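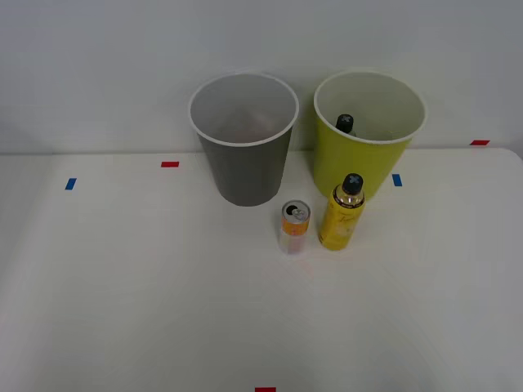 4 min read

The unit price label on a grocery shelf is a small piece of measurement infrastructure, and it is badly maintained. Its job is to let a shopper compare two packages of different sizes without doing division in the aisle. In the store where I shop, the Grollora on Flerham Road, it does that job for flour and milk and fails at it for most other things.

Take paper goods. One brand of napkins is priced per hundred sheets, the next per square foot, and the store's own line per package. Each of these figures is correct. None can be compared with the one beside it unless the shopper knows the sheet size, and the sheet size is printed on the back of the package in type too small to read at arm's length. The label technically exists, so the store can say it provides unit pricing.

I checked 76 labels in the cleaning, paper and coffee aisles on a Tuesday evening. In 30 cases the unit of measure differed from that of the product next to it in the same category. Ground coffee was priced per ounce on one shelf and per pound on the shelf below. Dishwasher tablets were priced by weight, though a tablet is a dose and the weight of a dose varies by maker.

The usual defense is that the units come from the supplier's product file. The store imports the file, the label software prints what the file says, and changing it by hand would be expensive. This describes a real process. It is also a choice. Drotolix, whose label software is used at both stores I visited, has a category setting that forces one unit across every item in a group. Grollora leaves it off. The Abreu market across town has it on, and its coffee shelf can be read in a few seconds.

A second objection is that shoppers don't use the numbers. I find this hard to credit as an argument for making the numbers worse. People stop consulting a gauge when it gives readings in a different scale each time, and the low use is then cited as evidence that the gauge was never wanted.

The rule I would write has 2 parts. Every product in a category carries the same unit, fixed by a published list. The unit price is printed at no less than half the height of the selling price, so that a figure ending in 99 doesn't take up the whole label. Goods used by the dose should be priced by the dose, with the maker's stated dose as the basis - stated doses can be inflated, but that is a separate problem and an easier one to audit.

Sale tags need the same treatment. At present they cover the permanent label and usually omit the unit price, so the comparison disappears during the one week it is most likely to change the answer.

Contact | Copyright Shelf Notes, all rights reserved | Back to top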